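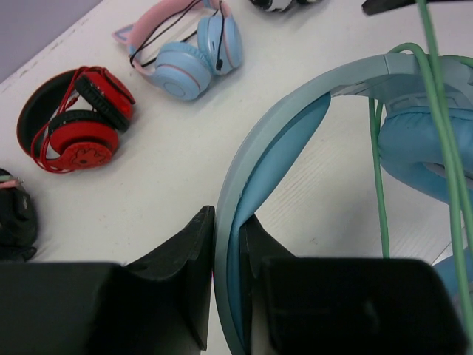
Chapter 4

Headphones and Their Cables

Most offices, schools and libraries keep a supply of headphones that many people use. They are cheap to buy one pair at a time, and for that reason they are often stored badly. They go into a drawer or a bin, the cables knot together, and a pair that worked in the fall is thrown out in March. This chapter deals with how shared headphones are made, how they should be laid out and checked, and how they should be put away.

By the end of the chapter you should be able to name the parts of an over-ear pair, wrap a cable without straining it, and fill in a line of the equipment log.

4.1 The parts

An over-ear pair has a headband, two ear cups and a cable. The headband is a curved strip, often padded along the inside where it rests on the head. The ear cups hold the speakers and carry a cushion that sits around the ear. On many pairs the cups fold inward or slide along the band so that the same pair will fit a child or an adult.

The cushion wears out first. Its covering creases with use, then cracks, and the foam underneath begins to show. The second weak point is the place where the cable enters the cup. A cable that is pulled sharply at this point may look sound from the outside and still be broken within.

4.2 Laying out

Before any checking is done, the headphones are laid on a clear, light-colored table. Each pair gets its own space, on its side, with the cable kept to its own pair. Two pairs whose cables have crossed should be separated before either one is lifted. Pull slowly, and work from the plug end.

Color helps here. A supply room that buys only black headphones will spend more time sorting than one that buys several colors. Naomi Mfaume, who ran the supply room at the Brasar Learning Center, bought 52 pairs in mixed colors and gave each reading group its own. Her log for the year ending December 31, 2018, lists 15 pairs retired, most of them for cable faults — a low number for a room with 211 students.

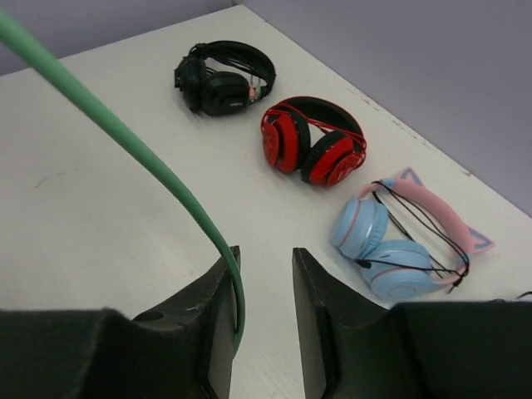 Should the cable be wrapped around the headband?

It can be, provided the loops are loose. Leave a little slack where the cable meets the ear cup, make wide turns around the band, and let the plug hang free at the end. A tight wrap bends the wire in the same place every time and shortens its life.

4.3 Checking

Check each pair in the same order, starting with the headband and finishing with the plug. Flex the band gently and listen for a crack. Press each cushion and look at the seam. Run the cable between finger and thumb along its full length, feeling for flat spots or kinks. Then plug the pair in and play a spoken recording, first through the left side and then through the right.

Enter the result in the log before picking up the next pair. A pair that fails goes in the repair tray with a tag stating the fault.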